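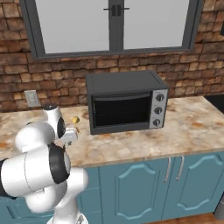
Projects > Tekenley Kitchen > Checklists

Overview Scenes Episodes Checks Downloads

Pre-collection check, toaster oven scene, 4/15/25

I went through this one with a cup of tea before letting the overnight batch loose. Same sheet as usual, my comments after each item.

1. Arm start pose: OK
Folded elbow, fingers angled down towards the worktop. I nudged the base back a touch after the last sheet and I'm much happier with it (the lower link used to clip the cabinet doors, which made for some very silly episodes).

2. Small yellow object reachable: OK
It's on the counter to the left of the oven and the gripper gets close without any odd wrist twists. Please leave the spawn area as it is!

3. Oven resting properly on the counter: OK
Feet down, thin shadow underneath, no floating. I checked the collision shape too.

4. Knobs: OK, with a grumble
All three have their pointer lines. I'd still like the start angles shuffled between episodes, or the model will learn that knobs only ever point one way.

5. Textures: OK
Brick wall and marble pattern both load. Marble is set to vary, brick isn't yet. The teal cabinets I'm leaving alone because I like them.

6. Window light: PASS WITH COMMENT
Nice and even, but every episode gets the same flat grey panes. Could we borrow the lighting presets from the Wadia scenes? I'd love that in before June.

7. Joint and force limits: OK
Sjöberg limits file loaded, no warnings. Do check this again if you swap the arm model, it resets itself quietly.

8. Episode review: FAIL, then OK
Of 441 trial episodes I threw out 118, nearly all for the same thing: fingers shutting early and the episode still being marked a success. I tightened the success test and reran a short set, which came through clean.

9. Labels and saving: OK
Two episodes had blank task text. Fixed by hand, and I've added a check to the export script so it'll shout next time.

Good to run. Ping me if the disk fills up again.

Contact | © Tekenley | Back to top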